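Purves Street Play Library: Monthly Toy and Soft Goods Check, June
Filled in by Lina Nseir, with comments

I did this one on Monday after closing, starting at half past five, and for once I had the good lamp. Ticks and crosses are on the paper sheet in the blue folder. What follows is the comments part, which ran long again (sorry, Zanele, I know you asked for short!).

1. Shelves and bins

Shelves fixed to wall: OK
Bins free of cracks: one cross
Bin labels readable: OK

The tall shelf by the window is solid, I leaned my whole weight on it and nothing budged. The cracked bin is the one for train track, it has split down from the handle and there's a point on it that got my thumb. I've taped it for now but tape is tape, so please order a new one when you do the next Lekerham order. The dress-up rail still wobbles if you push it sideways. It's within what I'd call fine, but I'd like Cathal to have a go at the screws before the summer crowd arrives.

2. Hard toys

Small parts check: OK
Battery covers screwed shut: one cross
Paint and edges: OK

I went through the whole farm set with the choke tube and everything that should be too big for it was too big for it. The cross is for the singing kettle, where the screw is gone and the cover just lifts off. It's in the quarantine box on my desk and it stays there until we find a screw that fits. Please don't lend it out "just for the weekend," I mean it this time. The wooden blocks are scuffed and dented and perfectly good. I ran my hand over all of them and didn't pick up a single splinter, which is better than last spring.

3. Soft and squashy things

Seams and surface: see comments
Bits that could be pulled off: see comments
Clean enough to go out: OK

This is the section that always takes me longest, because you can't check a squashy thing by looking at it on a shelf. You have to pick it up and turn it and get into the creases. My rule is two full turns in the light, one slow and one slower. I look for splits along the folds first, then anything stuck on or sticking out that a toddler would go for with their teeth.

The pale lumpy one got extra time from me. It's creamy white going a bit buttery down in the folds, and I still think it looks like a peeled garlic bulb, though Ánh says bun and won't be moved. The two places to look are the thin reddish-brown curved line by the edge of one of the lobes and the little yellowish-green tuft at the top. Put both on your list if you're doing this check after me. A line like that wants a fingernail run along it, and a tuft wants a proper tug.

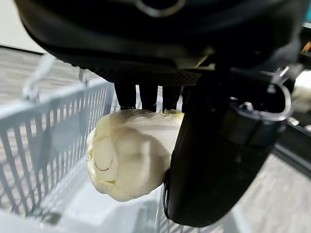
4. Floor and mats

Mats flat, no curled corners: one cross
Floor clear of trip hazards: OK
Gate latch: OK

One corner by the book nook has curled up again. I put the heavy atlas on it overnight and it did nothing, so I'd rather we swap that mat with the one under the craft table where no one runs. The gate latch clicks the way it should. Gopinath oiled it and I could smell the oil from the doorway, but it works beautifully now.

5. Cleaning supplies

Locked cupboard locked: OK
Spray bottles labeled: OK
Cloths: low

We're down to the last 3 cloths, and one of those is really a sock. The Wukska spray is fine for hard toys but please keep it off the soft ones, they stay smelly for days and the babies put them straight in their mouths. Warm water and a drop of dish soap, then air dry on the rack. Not the radiator, please, I found a rabbit back there.

6. Paperwork

Loan book up to date: nearly
Incident page: nothing new
First aid box sealed: OK, tag 3843

Loan book has two entries with no return date. I've put pencil dots next to them and will call the families this week. The seal on the first aid box matches what's written inside the lid, so I didn't open it.

To do before the next check

New bin for train track (Zanele)
Screws on dress-up rail (Cathal)
Screw for singing kettle (me, unless somebody has a jar of tiny ones at home?)
Swap the curled mat (Gopinath and me)
Cloths, a decent pack of them (Ánh)

Lamp goes back to the office, bulb is getting hot and flickery so watch it.

L.N.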